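Wusby Underground
About Us

Wusby Underground runs guided visits to disused tunnels, storm drains, cellars and shelter works in and near Handthorpe. The company was registered in May by Suqin Gu and Deming Mao, who had previously surveyed drains for the Gimley water district. Both still hold current confined-space certificates and one of them is on shift whenever a group is below ground.

What we operate

Two routes are open to the public. The Gimley Culvert is a brick storm drain with a walkable length of 1062 meters, entered by a ladder shaft behind the old pumping station and left by a ramp at the river end. The Fonseca Cellars are a set of linked storage vaults under the former Fonseca warehouse, reached by stairs. The culvert has standing water along most of its length. The cellars have a level floor, apart from a step at the third archway that is marked with white paint.

A third site, the Handthorpe shelter, is under survey and cannot be booked. The east passage has a partial roof fall and the second exit has not been cleared. We do not take visitors into any space with a single way out.

Group size and equipment

Groups are limited to 6 visitors and 2 guides. One guide leads and the other stays at the rear. Helmets, headlamps, gloves and waders are issued at the Gimley office and returned there. Each visitor carries a spare light. The lead guide carries a four-gas meter, which is bump-tested every morning and calibrated on the manufacturer's schedule. Readings are written down at the entrance, at each junction and at the exit, and the sheets are kept for five years.

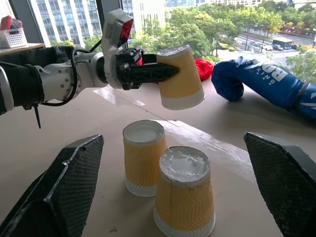
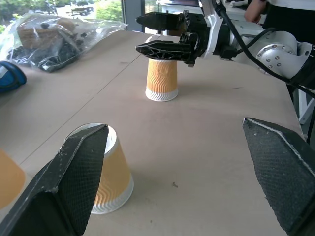

Weather rules

The culvert drains a large paved area and its level can change quickly. Haoran Long keeps the rainfall log and makes the go or no-go call at seven in the morning for all departures that day. If rain is forecast anywhere upstream, the culvert is closed and bookings are moved to the cellars or refunded in full. The decision is not reviewed during the day, even if the sky clears. The cellars stay open in all weather except during a power failure, when the sump pumps are off.

Mapping and records

Apart from the visits, we keep a survey archive. It holds 200 sheets, most of them drawn at one to a hundred, covering drains, coal cellars, ice stores and short lengths of tunnel whose purpose is not recorded. Yuxi Zheng manages the archive and checks new sheets against the older town plans. Where the two disagree, both versions are kept and the difference is noted in the margin. Copies may be read at the office by appointment. Sheets that show entrances on private land are supplied only with the owner's written consent.

Access agreements

Every site we enter is covered by a written agreement with its owner. Khalil Shboul handles these agreements, along with insurance and notices to the fire department. We do not publish the positions of unlocked or unguarded entrances and will not answer requests for them. If you know of an opening that is a danger to the public, report it to the city first and then to us.

Booking

Visits are booked through the form on the Visits page. The minimum age is 14 for the cellars and 16 for the culvert. Visitors must be able to climb a fixed ladder for the culvert route. The current visitor rules took effect on Thu 20 December and replace all earlier versions. Office hours are nine to four, Monday through Friday.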